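3.2 Collecting Tabletop Demonstrations

All demonstrations were recorded at two sites, Beltdale and Agbayani, using the same arm, the same gripper and the same control software. Operators drove the arm by hand with the Candance teleoperation kit. We logged joint positions, gripper opening and video from a small camera mounted at the wrist. No external tracking was used, and object poses were never labeled.

Each episode starts from a layout drawn by a script. The script picks kitchen items and play food from a shared pool and assigns each one a cell on the table. Operators place the objects by hand and may rotate them freely inside the cell. A task prompt is then read out, such as moving a piece of fruit into a bowl or clearing a bowl before filling it. Operators were told to work at a natural pace and to leave failed grasps in the recording as long as the task was finished in the end. Episodes in which an operator gave up were dropped.

We collected 2000 episodes in total, of which 905 came from Beltdale. Six operators took part, and none had used the kit before a short practice block. Practice episodes are not included in the released set.

Wrist video differs from fixed-camera video in two ways that matter for training. The background changes with every motion of the arm, so that table edges and nearby hardware enter and leave the view, and fast moves blur the objects (Figure 4). Early in the project we filtered out blurred segments with a sharpness threshold. This removed a large share of the transport phase – the part where the policy most often drifted – and we stopped doing it.

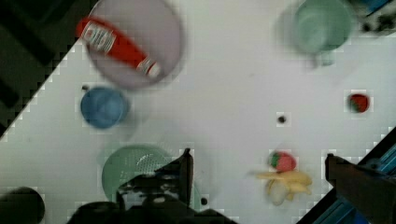

Figure 4. Wrist camera view of the tabletop, with both gripper fingers visible. The bowl and the mug show motion blur.

The Zamach encoder is instead trained on all frames, with random crops and mild color changes applied to each clip. Clips are eight frames long and are sampled evenly across an episode. Gripper fingers are not masked out. In early tests, masking them made the policy slower to close on small items, and we kept the full view in all later runs. Action targets are smoothed over the same window before training.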